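Collection notebook - paper cup task, hand-held grippers
15 April 2026
Bay 2, Drusthorpe

Carried over from December: the old cup set is retired. Its labels never separated "pick from stack" from "place on stack", and Mousavi's loader merged both into one skill. Starting again with one verb per episode.

Plan: 44 episodes of cup handling, both hands. Start pose is free inside the rails. The stack stays toward the back of the table, mouth up, and the operator varies the approach side. Reject anything where a cable drags the stack. Cable routing is still the weak point on this rig - the loop passes close to the base of the cups and I want it on an overhead line before we scale up.

Head view, one cup on its side between the tips, stack behind:
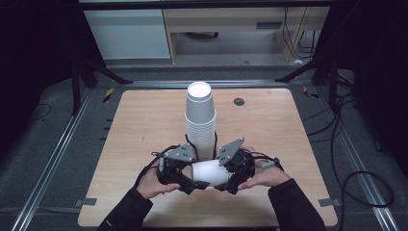

Grip height

Pads just below the raised rim, opposite each other. Higher than that and the fingertips cover the rim, and the rim is the feature the pose estimator locks onto. Lower, the wall gives and the recorded width no longer matches the cup. In the tool view the rim should read as a continuous bright band between the two pads. Check this on the first episode of every block, before the operator settles into a habit.
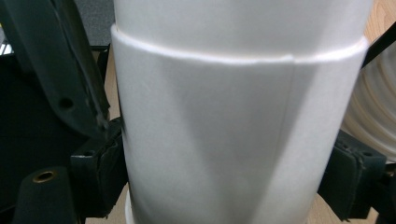
Jordan Kershaw

Width logging: the Jondosell encoder build reports opening at 61 Hz, the video is slower. Resample to video time at export, keep the raw file. Do not interpolate across a dropout, mark it and split the episode.

Datedeck tags for this set: cup_single, cup_stack, two_hand, side_lying. The 4 tags are fixed for now, anything else goes in the comment field.

Open:
- zero both grippers closed before each block
- exposure on the tool cameras, white cups sit near the top of the range
- whether side_lying needs mouth direction as a separate field. I lean yes.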